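**Notebook, workshop bench 2 – May, started 9.20**

Continuing with the foot pressure plate for the Sirncombe clinic. Yesterday I wrote that the left side reads too high. I have now repeated it and it is still so, therefore it is not the way I was standing.

Setup today: plate on the concrete floor (not on the rubber mat), the levelling feet adjusted until the bubble is in the middle, cable to the old laptop. Warm-up 14 minutes before the first reading. Hjørdis believes the warm-up is too short, but the drift I saw last week was finished before that.

First test with dead weights, no person. I put the same iron disc on the left heel zone and then on the right heel zone.

- left heel: 934 counts
- right heel: 640 counts

The difference is much too large for a plate which should tell a physiotherapist if the patient leans to one side. If we send it like this, every patient in Sirncombe will be a left-leaner.

I opened the cover and looked at the left heel sensor. The foam pad under it is from the new Jalunier sheet, the right one is still the Eklund foam. I did not know that they were mixed. Arvid changed one pad in autumn when the old one was torn, and he wrote it on the tape inside the cover but not in this book. Please, everybody, write it in the book also.

The Jalunier foam feels harder to my thumb. I cut two new pads from the same Eklund sheet and put them in both heels. The glue needs time, so I closed the cover only loosely and put the plate on the shelf until after lunch.

**13.40**

Same disc, same places. Left and right are now close enough that I can correct the rest in software. I did not write down the first pair because I had forgotten to zero the plate, my mistake. The second pair was good and is saved in the folder "heel_after_pads".

Ulla came by and stood on it for me, shoes off, arms hanging, looking at the cross on the wall. Three times, with a walk around the bench between. Her centre point moves slightly forward each time, which I think is normal for a person who has been asked to stand still and becomes impatient. She asked if we can show the patient only a simple picture and not the numbers. I think yes, but the clinician must be able to open the numbers.

About the report page: Eilif wants the foot outline coloured from blue to red. I prefer grey steps. Patients see red and think of injury, and the red here means only more load. Dumisani had the same remark when he tried the page with his father. We leave it grey until somebody has a strong reason.

Simulation stills, kitchen reach:

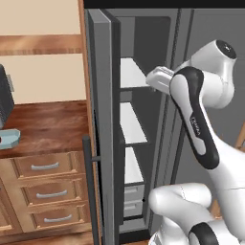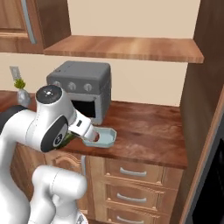
Still open from today:

1. Forefoot zones are not tested with the dead weight. Same foam question there, I must open the front cover also.
2. The levelling feet turn too easily. When I push the plate with my foot, the bubble goes away from the middle. Maybe a lock nut, or a drop of thread glue.
3. Sampling. We save up to 300 readings for one standing test and the laptop becomes slow when it draws them all. Arvid says Ilia can draw a mean line only. I have not tried it.
4. The instruction card for patients says "stand normally". Hjørdis says people do not know how they stand normally, and they straighten the back as soon as they read it. Her proposal is to ask them to march on the spot, then stop, and start to record after that. I like it. Try it with two or three persons from upstairs who have not seen the plate before.

**16.15**

Opened the front cover. Forefoot left and right are both Eklund, so no change necessary there. One cable clip was broken and I replaced it with a tie. There is still enough Eklund foam for one more plate, not for two. Asked Eilif to order, he needs the thickness written on the label and the label is gone, so I will measure it with the caliper tomorrow morning before I glue anything.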